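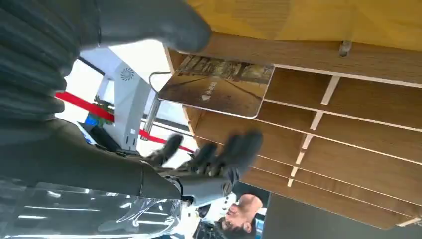
*밝은색 목재 선반 앞에서 갈색 사진 카드를 들고 있는 로봇 손*

**Volska 전시 보조 로봇 사업 중간 보고 (장비 구매 및 예산 계획)**
2019년 9월 20일

늘 넉넉한 마음으로 기다려 주셔서 감사합니다. 지난번 보고를 드린 뒤로 말씀드릴 것이 꽤 쌓였는데, 이번에는 연구 내용보다 돈과 일정 이야기가 훨씬 많습니다. 읽으시기에 조금 지루하실 수도 있겠습니다만, 다음 분기 집행 승인을 부탁드려야 하는 자리라 되도록 숨김없이 풀어서 적어 보겠습니다.

## 지금까지 한 일

Nollunham 전시장에서의 현장 작업을 시작했습니다. 과제는 신청서에 적은 그대로 두 가지입니다. 하나는 사진 카드를 목재 선반에서 다루는 일이고, 다른 하나는 책상 위에서 작은 물건을 칸막이 트레이에 나누어 담는 일입니다. 선반 쪽은 카드가 얇고 모서리가 둥글어서 손가락 끝이 닿는 위치에 무척 예민합니다. 카드를 잡는 힘을 조금 올리면 휘어지고, 내리면 비스듬히 돌아가 버려서, 담당자들이 며칠을 이 문제에만 매달렸습니다.

책상 쪽은 시험 동작 300회를 이번 분기 목표로 잡아 두었고, 현재는 그 목표를 향해 차근차근 채워 가는 중입니다. 성공과 실패를 가르는 기준을 중간에 한 번 고쳤기 때문에 앞부분 기록을 다시 분류하고 있습니다. 그래서 성공률은 이번 보고서에 싣지 않았습니다. 서둘러 숫자를 드렸다가 나중에 바로잡는 것보다는 정리가 끝난 표를 드리는 편이 낫겠다고 저희끼리 의견을 모았습니다. 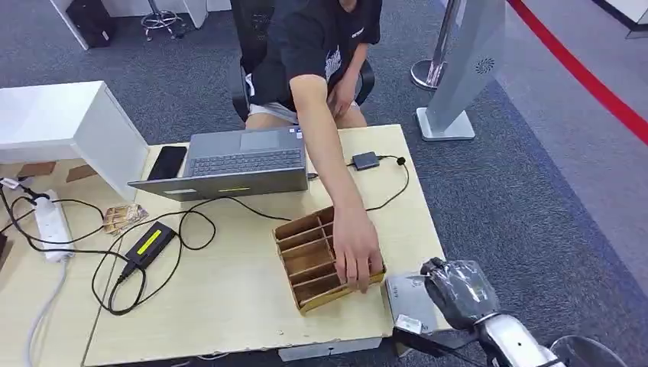

*책상 작업: 골판지 트레이의 앞쪽 가장자리를 잡은 작업자와 오른쪽 앞의 그리퍼*

## 트레이와 선반 (배정액 140만 원)

작업용 트레이와 선반 부속에 배정해 주신 140만 원은 아직 대부분 남아 있습니다. 처음 계획으로는 분기 초에 성형 트레이를 바로 주문하려 했습니다만, 칸의 너비와 깊이를 정하지 못한 채로 주문서를 쓰는 것이 영 마음에 걸렸습니다. 그래서 당분간 골판지 트레이로 작업하면서 치수를 정하기로 했습니다. 칼과 자만 있으면 그날그날 칸막이를 고칠 수 있으니 비용도 거의 들지 않고, 무엇보다 저희가 무엇을 모르고 있었는지 빨리 드러나서 좋았습니다.

그동안 배운 점을 몇 가지 적어 둡니다.

- 칸이 좁으면 손가락이 칸막이 윗부분에 먼저 걸립니다. 정식 트레이는 입구 쪽을 조금 넓힌 형태로 견적을 받겠습니다.
- 트레이가 가벼워서 밀리기 쉽습니다. 바닥에 미끄럼 방지 면을 붙이거나 책상에 고정하는 부품이 필요하며, 이 비용은 원래 계획에 빠져 있었습니다.
- 칸막이 높이는 모두 같을 필요가 없어 보입니다. 앞줄을 낮추는 안도 함께 물어보겠습니다.

치수가 확정되는 대로 주문을 내고, 고정 부품까지 포함해 140만 원 안에서 마치는 것이 저희 목표입니다. 이 항목에 대해서는 증액을 요청드리지 않겠습니다.
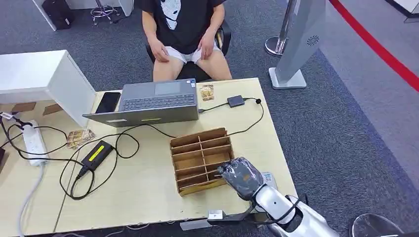
*칸막이 상자 아래쪽 칸의 가장자리에 손가락 끝을 걸친 그리퍼*

## 손가락 부품과 보호 덮개 (배정액 300만 원, 견적 383만 원)

가장 신경이 쓰이는 항목입니다. 손가락 교체 부품과 보호 덮개에 300만 원을 잡아 두었는데, Dunmore에서 받은 견적은 383만 원입니다. 차액이 적지 않아 저희도 견적서를 받고 한참 들여다보았습니다.

사정을 말씀드리면, 신청서를 쓸 때는 손가락 한 벌을 예비로 두면 충분하다고 보았고 덮개는 소모품비에서 조금씩 사면 되겠다고 생각했습니다. 막상 칸막이 가장자리를 짚는 동작이 반복되다 보니 손끝 면이 생각보다 중요했고, 덮개의 종류에 따라 얇은 물건을 잡는 느낌도 많이 달랐습니다. 덮개를 씌우면 손은 보호되지만 카드나 작은 포장을 잡을 때는 미끄러운 편이고, 벗기면 잡기는 쉬운데 표면이 상할까 걱정이 됩니다. 이 둘 사이에서 알맞은 재질을 고르려면 견본을 몇 종류 받아 보아야 하고, 그 견본 비용이 견적에 함께 들어 있습니다.

Pakar에도 같은 사양으로 문의를 넣어 두었습니다. 답을 받으면 두 곳을 나란히 비교한 표를 만들어 보내드리겠습니다. 다만 Dunmore 쪽은 지금 쓰는 손과의 호환 여부를 이미 확인해 주었고, 응대도 꼼꼼해서 저희 마음이 조금 기울어 있다는 점은 미리 말씀드립니다. 가격만 놓고 보면 다시 생각해야 할 수도 있겠지요.

선택지는 다음과 같이 정리했습니다.

| 안 | 내용 | 저희 의견 |
|---|---|---|
| 가 | 견적 그대로 383만 원 집행, 차액은 출장비 잔액에서 전용 | 가장 바라는 안 |
| 나 | 견본을 빼고 300만 원에 맞춤 | 가능하나 재질 선택이 늦어짐 |
| 다 | Pakar 회신 후 결정 | 납기가 밀릴 수 있음 |

출장비는 Nollunham 쪽에서 장비 보관 장소를 내어 주신 덕분에 운송 횟수가 줄어 여유가 생겼습니다. 전체 사업비가 늘어나는 것은 아니고 항목 사이의 이동만 승인해 주시면 됩니다. 부담스러우시면 나 안으로도 진행할 수 있으니 편하게 말씀해 주세요.

## 납기와 일정

손가락 부품의 납기는 주문 후 16주입니다. 처음 들었을 때는 저희도 잘못 들은 줄 알고 다시 여쭈어 보았습니다. 주문이 조금만 늦어져도 2월로 잡아 둔 공개 시연에 바로 영향을 주기 때문에, 이번 보고서에서 가장 서둘러 판단해 주셨으면 하는 부분이 바로 여기입니다. 부품이 도착한 뒤에도 장착하고 힘 조절 값을 다시 맞추는 시간이 필요해서, 시연 직전에 받아서는 쓸 수가 없습니다.

기다리는 동안에는 지금 가진 손으로 책상 작업을 계속합니다. 작은 포장 물건을 사람에게서 건네받는 동작도 점검 항목에 넣었습니다. 건네는 사람의 손 높이와 방향이 매번 다르다 보니 트레이에 담는 것과는 또 다른 어려움이 있고, 시연에서는 관람객이 가장 가까이 다가오는 순간이기도 해서 넉넉히 시간을 두고 다듬으려 합니다.
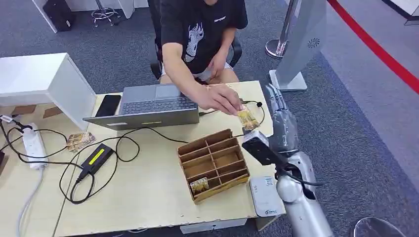
*금색 내용물이 든 투명 포장을 그리퍼 바로 위로 내민 작업자. 같은 종류의 포장이 트레이 칸 안에도 있음*

## 작은 지출 몇 가지

금액은 크지 않지만 빠뜨리면 나중에 번거로울 것 같아 덧붙입니다. 책상 위 전원선을 정리할 배선 덕트와 길이가 맞는 케이블이 필요합니다. 노트북과 어댑터, 멀티탭이 한 책상에 모여 있다 보니 선이 작업 면까지 올라오는데, 팔이 움직이는 범위와 겹치는 것은 아무래도 좋지 않습니다. 작업자용 의자와 책상은 지금 것을 그대로 쓰겠습니다. 배선 관련 물품은 소모품비에서 처리하고 영수증을 분기 정산에 함께 올리겠습니다.

선반 쪽에는 카드 거치용 부속을 조금 더 살 생각입니다. 이 부분은 앞서 적은 140만 원에 포함되며, 종류를 고르는 대로 목록을 따로 보내드리겠습니다.

## 부탁드리는 사항

1. 손가락 부품과 덮개 383만 원 집행 및 출장비 잔액 전용 승인 (가 안)
2. 트레이 치수 확정 후 별도 협의 없이 주문할 수 있도록 사전 동의
3. 2월 공개 시연에 참석하실 인원과 희망 시간대

첫째 항목만이라도 먼저 회신을 주시면 그날 바로 주문 절차에 들어가겠습니다. 견적서 원본과 항목별 잔액표는 첨부로 넣어 두었고, 숫자가 이상하거나 설명이 모자란 곳이 있으면 언제든 전화 주세요. 작업하는 모습을 직접 보고 싶으시다면 Nollunham에 들르셔도 좋습니다. 오시기 전에 한 번만 알려 주시면 시간을 맞추어 두겠습니다.

Volska 사업팀 드림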